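Final project report: does a wrist view help a two-armed robot pick up a laundry basket?

Istwood building, robotics teaching lab
Submitted 2023-03-23

1. What the project was about

The task was to get a two-armed robot to take hold of a laundry basket by its handles, lift it clear of the floor and put it down again without tipping it. The robot learned from demonstrations given by a person driving the arms. The question I was asked to look at was a narrow one: if the policy is given the pictures from the wrist cameras as well as the picture from the head camera, does it do better, and is the gain worth the extra data and training time?

A previous student project, Sopacua, had trained the same arms to fold towels on a table using the head camera only. I took over its control code and its recording tool and changed as little as I could. The floor work was new. On a table the arms reach down only a short way and the head camera sees most of what matters. Near the floor the arms are stretched further, the grippers hide more of the object, and small errors at the shoulder become larger ones at the fingertips.

2. Method

Demonstrations were recorded in February. I recorded 1,500 in total. Each one starts with the arms in the same rest position and ends when the basket is back on the floor and both grippers are open. After recording I went through all of them and threw out those where a camera had dropped pictures, where the operator had stopped partway, or where the basket had slipped out of one gripper. That left 1,455 for training.

The position of the basket was changed between demonstrations by hand. I had marked 22 start positions on a plan of the floor and worked through them in a shuffled order. The angle of the basket was not marked and was left to whoever put it down, which I now think was a mistake (see section 5).

Two policies were trained on the same data with the same settings. The first, called H in my notes, was given the head camera and the joint angles. The second, HW, was given the head camera, both wrist cameras and the joint angles. The pictures were shrunk to the same size for all cameras before training. I did not tune the two policies separately. This may be unfair to one of them, but with the machine time I had it was the only way to keep the comparison simple.

Training was done on the shared computer at Pritstead, overnight. H finished well within one night. HW needed most of a second night.

3. How the trials were scored

A trial was counted as a success if both handles were held, the basket came off the floor with all sides clear, and it was put down again upright. A trial was stopped if a gripper pressed on the floor hard enough to trigger the force limit. There was no time limit, but the operator could end a trial if the arms had stopped making progress.

I also wrote down how each failed trial failed, using three headings: missed the handle, closed on the rim, or lost the grip during the lift. Where more than one applied, I used whichever came first.

4. Results

HW did better than H from most start positions. From 14 of the 22 it had more successes, and from the rest the two were level or H was slightly ahead. The positions where HW gained the most were those furthest from the robot. With the basket close in, the head camera looks almost straight down on it and H had little trouble.

The kinds of failure were also different. H mostly missed the handle on one side, closing its fingers just outside it. HW seldom missed, but it sometimes closed on the rim next to the handle, lifted a little and then let the basket slip. In a few trials HW waited for a long time above the basket with its fingers open, moving slightly back and forth, and had to be stopped by the operator.

I checked whether the contents of the basket made any difference by repeating a small number of trials with it empty. Neither policy changed much, although the basket swung more when there was nothing in it.

Head camera and wrist camera:

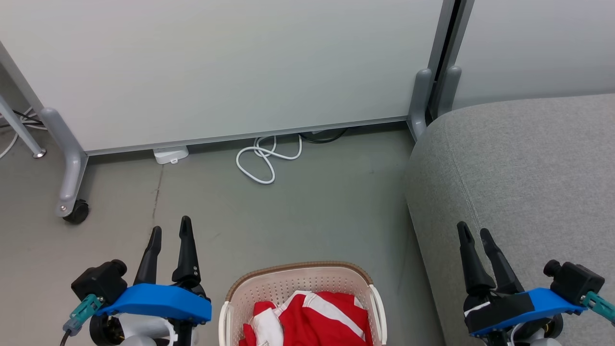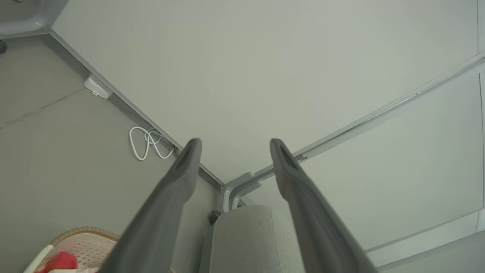

5. Discussion

The simplest reading of the results is that the two kinds of camera are good at different parts of the job. The head camera is good for deciding where to go, and the wrist cameras are good for the final approach. In the head view the basket stands between the two grippers with a white handle on each side, so both arms can be placed from one picture. The wrist view has open fingers in the middle and only part of the basket in the bottom left corner, behind the left finger. Most of the rest is background. A policy that leans on a view like this before the hand is close has very little basket to go on, and I suspect this is the cause of the waiting behaviour, though I have not tested it.

One way to test it would be to hide the wrist pictures from the policy until the hand is within a set distance of the basket. The Sostard simulator, which the lab already has, could be used to try several distances before using the real arms. I started on this but did not get the floor contact to behave well enough to trust the numbers, so they are left out of this report.

The angle of the basket should have been controlled. Looking back through the recordings, people tended to put it down square to the robot, and the policies have seen few examples of it turned well to one side. Both were poor in those cases. I would mark the angle as well as the position if I did this again.

Another limit is that everything was recorded in one room with one basket. I cannot say how either policy would do with a taller basket or one with handles in a different place. The background was also left as it was during recording and testing, and the wrist cameras see a lot of it.

6. Files and handover

The training set, the list of rejected demonstrations and the trial sheets are in the project folder on the lab drive. The code is on its own branch of the Sopacua repository. The recording tool needs the clocks on the camera computer and the arm computer to be matched before each session. If this is skipped it will still record without any warning, and the pictures will be out of step with the joint angles. The check script is in the same folder as the recorder and takes less than a minute to run.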